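My family gave up matching pajamas this year, and I'd like to argue for giving up the gift exchange next.
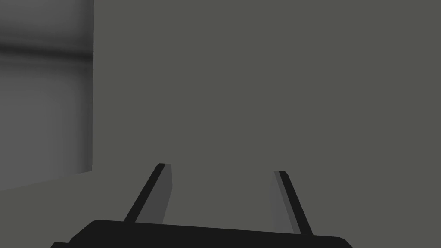 The 100 dollar limit

Last December I wrapped 4 gift cards and unwrapped 4 gift cards.
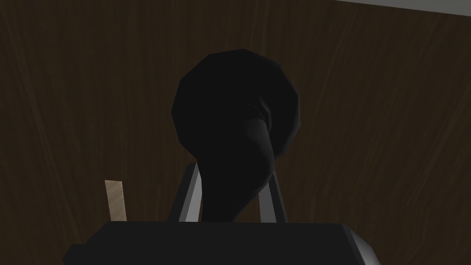 We could have stayed seated and kept our own money. My sister calls this tradition. 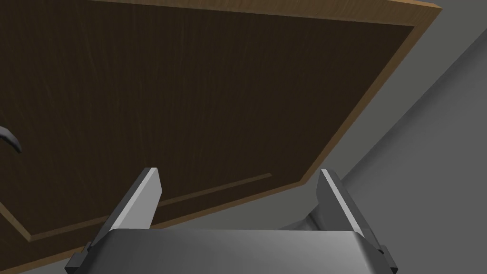 Erero wrote in to say the kids would mutiny. Maybe, but mine sold last year's loot by Wednesday. I say cook, eat, nap.

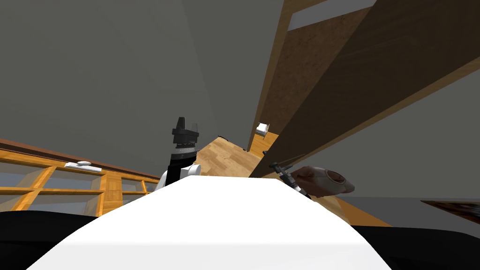
A gripper pointing up, with a white joint below it.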